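The dishes can drain by themselves

My household has been through 2 dishwashers, and I would like to speak up for the tea towel's natural enemy, which is the decision to leave everything in the rack and go to bed.

I was raised in a drying family. Washing up was a two-person job, one at the sink and one standing by with a tea towel from the Gimuseo gift shop, and the plates went back in the cupboard still slightly damp and smelling of whatever the towel had last been used for. To leave a saucepan out overnight was to invite comment. My parents regarded a full drying rack at breakfast the way other people regard a car up on bricks.

I have since come to believe that air is very good at this. It is free, it doesn't need to be hung over the oven door afterwards, and it has never once put the colander away in the wrong cupboard. 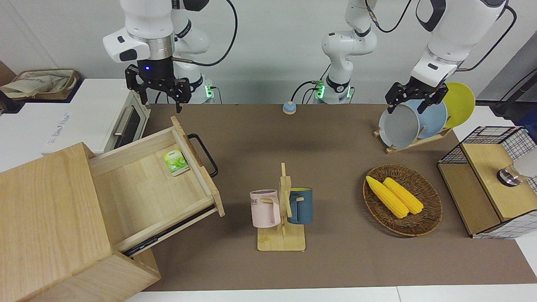
The case against me is mostly about looks. Kitchens are now expected to appear as if no meal has ever occurred in them. I recently toured an open house where the kettle had been put in a cupboard, and the agent was very proud of this. The flyer described the benchtop as "uninterrupted", a word I had previously applied only to sleep. You could have landed a small plane on it. Where the owners kept their toast was anyone's guess.

The shops have caught on, naturally. A homewares outfit called Usby will sell you a rack that folds flat and slides out of sight when guests come, the theory being that guests believe you eat off the floor. Itar makes one for $110 with a little spout to send the drips back to the sink. I looked at it for a long time. My own came from Zacharopoulos Hardware, down the hill, from a shelf between the mousetraps and the picture hooks, and it sends its drips wherever it likes.

What bothers me is how much of our housekeeping consists of hiding the evidence. We have drawers for things and then, inside the drawers, trays for things, and inside the trays small compartments with a view on which spoon goes where. I bought a set of these one March in a fit of reform. By winter the garlic press had moved in with the birthday candles and neither seemed unhappy about it. 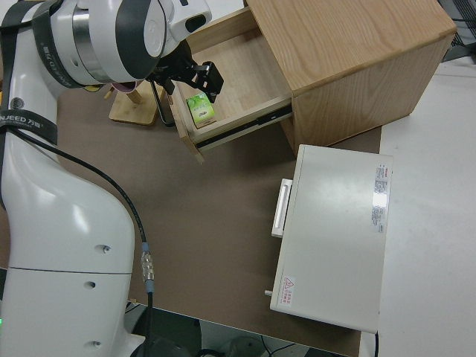 The trouble with putting everything away is that somebody then has to get it out again. The bowl I used this morning is the bowl I'll use tomorrow morning. Between those two engagements it can travel to the cupboard, spend the night in the dark under four bowls I dislike, and travel back, or it can stay put. I've done no sums on how many trips that saves over a lifetime, but a neighbour has, on the back of a council rates notice, and came up with 2,011, which strikes me as low.

I'll concede a few points. Cast iron wants drying straight away and will sulk in orange if you don't. Good knives shouldn't sit about with their points up. And there is a stage, usually by Thursday, when the rack has become a sort of structural achievement and removing one mug means committing to the whole lot. At that point I put things away like anybody else, muttering.

But I won't be told it's slovenly. Slovenly is leaving them dirty. A clean plate standing on its edge has done everything that could be asked of a plate, and I don't see why it should also have to disappear.

When an earlier version of this ran in our community newsletter, the response was brisk.

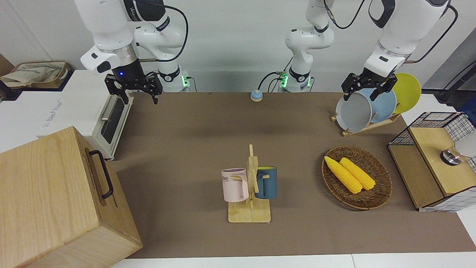
Speaking as a committed dryer, wrote one reader, I can only assume the author has a very large kitchen or very few dishes. In our place the rack takes up half the bench, and if it isn't cleared after tea there's nowhere to butter the bread for lunches. The same reader added that a tea towel ought to be washed more than once a year, and that this might have been the problem all along.

I have given the matter of the towel some thought. It's in the wash now, with the Gimuseo one, and they can both drip dry.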